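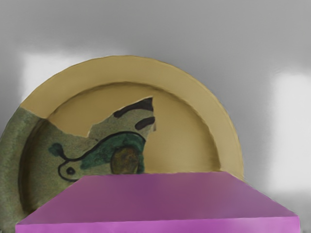 Vol. 17, p. 34

Tonport Simulation League

The Tonport Simulation League is a student robotics competition in which teams write control programs for a simulated arm that handles household objects and plain blocks. It was started by Izzati Lumbantobing, a lecturer in engineering, as an evening class, and became a contest in its second year. No physical robot is required to enter, and most teams have never used one. The organizers present this as a way of opening the field to schools with small budgets. Critics have asked what exactly is being opened.

Format

Teams work in Cenura, a rendering and physics package licensed by the league. Each round sets a short task, such as moving a block near an upright plate without touching the plate. Objects differ in color and surface pattern from one round to the next. A rendered view from one round has a beige plate with a ragged green patch and black brushwork standing on its edge behind a large pink block, which hides the lower part of the plate. Partly hidden objects are a regular feature of the tasks, and the rules call them a test of "visual judgment." The term is not defined.

Entries are scored by a program named Krishnan. In the most recent season 51 teams submitted 3,383 runs, and 17 teams reached the final.

Reception

League literature claims that the contest prepares students for work in automation. The evidence offered is thin – mainly a survey of former entrants, written and collected by the league itself. Failed runs can be repeated without cost, and a dropped plate does not break. Several teachers have argued that students learn to tune programs to the scoring rather than to the task, a complaint the league acknowledged in a notice dated Wednesday, July 28, 2021. The scoring was left as it was.

Related items
Cenura (software)
Gratutico Block Challenge
Krishnan (scoring program)
Robotics education in Tonport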